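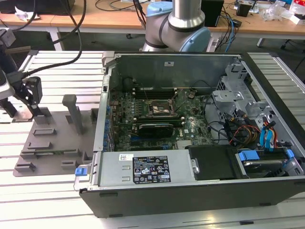
January 2020

Started on the old Dell today. I have been putting it off since before the holidays. It sat under the desk at Condori for years doing the invoices, and when they closed the front office they let me have it instead of paying to have it hauled away. It still ran then, slowly, with a fan noise like a hair dryer. I want it for the back bedroom, to hold the photos and the scanned letters, and maybe to play music while I iron.

The side panel came off without tools. I had the right screwdriver ready and didn't need it. There was less dust than I expected, mostly in the corners and along the bottom edge. I went over it with the soft brush from the paint set and then the canned air, short bursts, holding the fan blades still with a pencil. Opened the window for that part and got cold.

I like how this thing is put together. The hard drive is held by two blue plastic clips. The power supply has a blue latch too. Somebody thought about the person who would have to open it up one day. The one I had before this, the Skisel, had a screw hidden under a sticker, and I cut my thumb on the case both times I opened it.

The cables are another matter. The yellow and red ones run in with the blue ones past the drive cage, and I took a while tracing which goes where. I drew it on the back of an envelope and then wrote it out again in the notebook because the envelope was getting used for the grocery list. Must remember that the notebook page is the one to trust. On the envelope I have two of the plugs swapped.

Took a break at lunch. Soup, and the end of the bread. Read more of the Kavwood forum while I ate. One man there says to leave an old processor alone if it works, and another says changing it is the best thing you can do for this kind of machine. They went on at each other for 9 pages. I had already ordered the replacement by then, so it made no difference to me. It came from Trivby in a padded envelope, well packed, and cost less than the shipping.

After lunch I went back to the processor socket. The lever is stiffer than it looks in the instructions. You push down and out a little, and it comes up with a creak that I did not care for. I looked at the socket with the magnifying glass and a flashlight and could not find anything bent, but my eyes are not what they were and I will look again in the morning light.
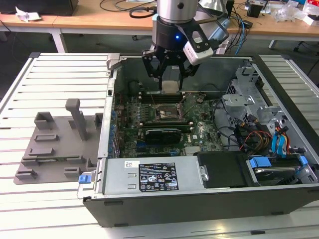

Over the board, with the socket open.

The rule I have written at the top of the page is to line it up first and let go second. Hold it by the edges, no fingers on the underside, no pressing. If it doesn't want to sit flat then it is turned wrong. I also wrote down to close the lever before I reach for the paste, which I forgot on the Skisel and had to clean everything off and begin again.

I have not bought the paste yet. I was sure there was half a tube in the kitchen drawer, and there is, but it has gone hard as a candle. Also in that drawer: the missing tape measure, a key I don't recognize, and the warranty card for the toaster. Threw out the warranty card. Put the key back.

Thought about memory as well. It has 4 gigabytes according to the sheet that came with it from Condori, and I would like more, but I will see how it does first. The drive is 200 and something, which sounded enormous once. The photos alone will fill a good part of it. I may put in a second drive in April when the tax refund comes, if there is one.

Kept the graphics card where it is. I went back and forth on that. It isn't much of a card, and I don't play anything except solitaire, but it seats well and taking it out would only mean one more part in a shoebox in the closet. There are about six shoeboxes in there already.

Stopped before supper. My back was complaining from leaning over, and I start to rush when I'm hungry. Wrote "paste" on the grocery list and then crossed it out and wrote "thermal paste," so that I don't stand in the store tomorrow wondering whether I meant tomato. We are out of that too.

Cold tonight, window finally shut. The screws are in the jam jar lid on the shelf, with a saucer over them. Leftover chicken for supper and an early bed.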